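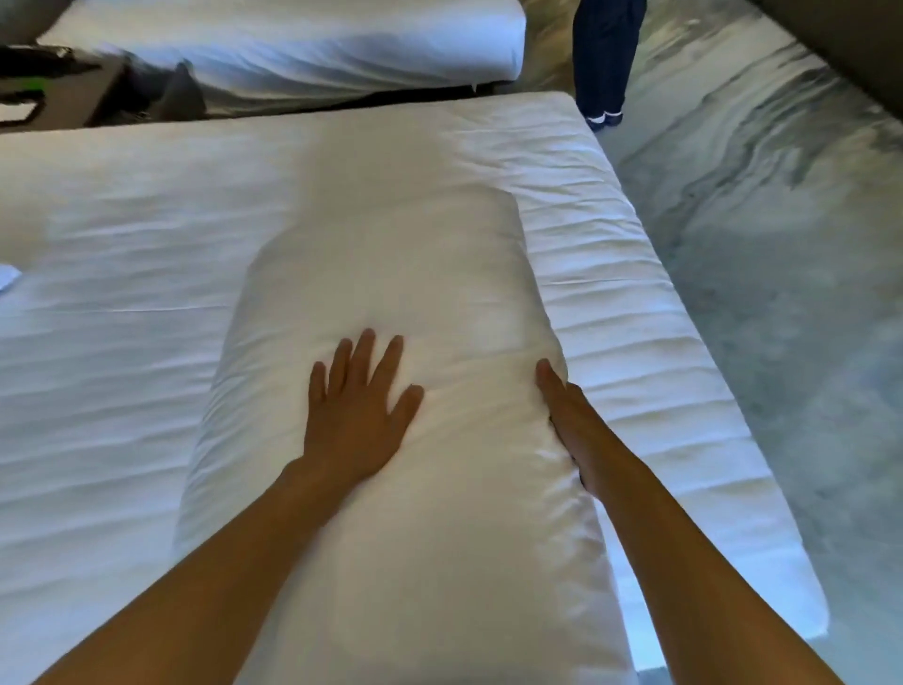 Pillow plumping, also called pillow fluffing, is the household practice of pressing, shaking or slapping a bed pillow to spread its filling and restore its height. It is usually done while making the bed. Many benefits are claimed for it, most of them with little evidence.

Method

The common method is to lay the pillow flat, hold one long side and smooth the case outward with the open palm. Others hold the pillow by two corners and shake it, or push both short ends toward the middle several times. Housekeeping manuals disagree on the order of these steps. The Onivard guest house handbook, which runs to 286 pages, gives two methods in separate chapters and does not say which one its staff should use.

Effect on different fillings

Down and feather fillings shift during the night and respond well to shaking, which lets air back in between the clusters. Shredded foam can also be moved around by hand. A solid foam block has nothing to redistribute, and plumping it mostly straightens the pillowcase. Polyester fiber falls somewhere in between. It rises when new, but once the fibers have matted together no amount of handling brings them back for long.

Claims and criticism

Pillow sellers often say that daily plumping makes a pillow last longer. The bedding maker Trillow printed this advice on its care labels for 13 years without citing a test. A later trial by the Andon laundry service followed 223 polyester pillows and reported that the plumped ones stayed higher. The pillows were measured right after plumping, however, so the result says little about wear.

It is also said that plumping drives out dust mites. Shaking may release some loose dust, but it does not clean the filling, and washing remains the usual recommendation where the label allows it.

The so-called Neagu chop, a dent made in the top edge with the side of the hand, is purely decorative. Its supporters describe it as a test of down quality, though a soft pillow of almost any filling will hold a dent for a while.

See also: Bed making, Pillowcase, Bolster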